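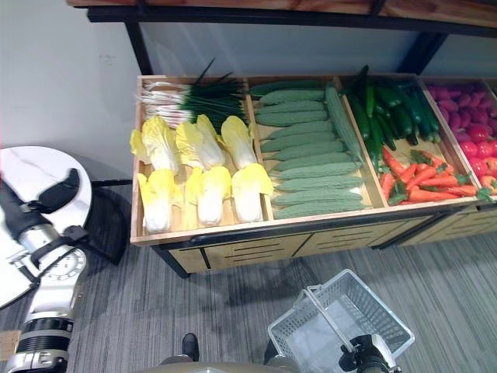

## 6. Recovering from a dropped basket

This section applies to the Ferkard picking cell with the Ostham handle grip profile. Use it when the controller reports **Grip lost** or when the basket is released without a command.

**CAUTION:** The arms stay powered after a grip fault. Press the stop button before you step onto the carpet.

1. Press the stop button and wait for the status light to turn solid amber.
2. Pick up anything lying on the floor between the table and the produce stand.
3. Put the basket back on the white table with its handle raised.

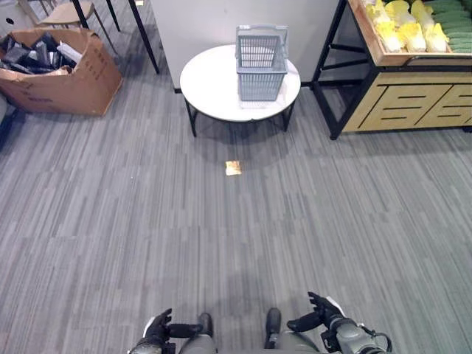 *Figure 6-2. Basket on the table, handle up.*

4. Open **Vishwakarma > Faults** and write down the code. Do not clear it yet.
5. If the code is G4, go to 6.1. For any other code, call service.

### 6.1 Code G4: uneven load between grippers

G4 means one gripper let go while the other was still holding. The basket swings toward the side that held, and its contents can be thrown. Stay at least 8 feet back during a retest.

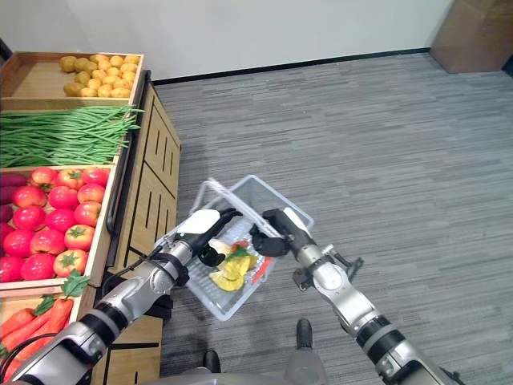 Ashok Semwal asks that the retest be done with an empty basket, even if the fault occurred under load, and says two clean lifts in a row are enough to close a G4.

6. Clear the fault and run **Lift test** at low speed.
7. If G4 returns, stop the cell and inspect the fingers.

### 6.2 Finger inspection 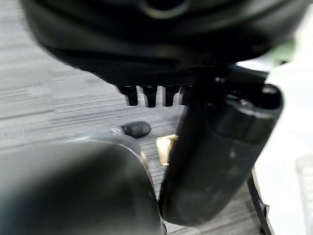 A worn tip is the usual cause of a repeat G4. Lock out the power first. The tip is the small black rubber cap at the end of the narrow gray segment. Press it from the side with your thumb. If it turns or slides, replace it with a part from the Flerkden spares kit and allow roughly 2 hours for the adhesive to set.

**NOTE:** Do not tape a loose tip. Tape changes the grip reading and can hide the fault.

Revised 2025-04-18. Codes G5 and up will be added in June.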